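About Us
The Ilska Laboratory for Robot Manipulation

The Ilska Laboratory is a research group in Drodorstead that studies how robots learn to handle everyday objects. The laboratory was founded by Dr. Amber Bainbridge, who continues to serve as its director. Its staff includes engineers, research scientists and graduate students.

Our principal line of research concerns grasp selection in household spaces. The method developed here, known as Kwak, learns from demonstrations performed by people and selects a grasp using images from a small camera at the gripper. It does not require a three-dimensional model of the object in advance.

In February the laboratory completed an evaluation of Kwak on 399 grasp attempts involving 45 household objects. The objects were divided between those included in training and 27 that were withheld from it. Transparent items remained the most frequent source of error, and they are the subject of our current work with Drondanent, our partner in sensor design.

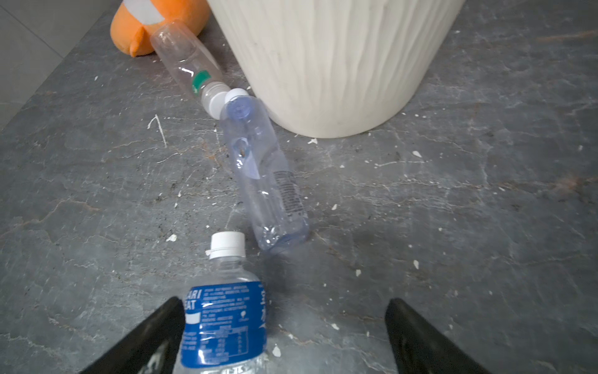

Transparent objects give a camera little to rely on, as their surfaces show whatever lies behind them. Kwak therefore gives greater weight to features that stay stable as the view changes, such as caps, labels and printed text. A blue label and a white cap between the fingers supply several such features, whereas the clear bottles lying farther back, with their caps nearly meeting over a veined dark floor, must be separated from one another before a grasp can be chosen.

Inquiries about joint research and graduate placements may be addressed to the director's office.

Page last revised 2019-07-15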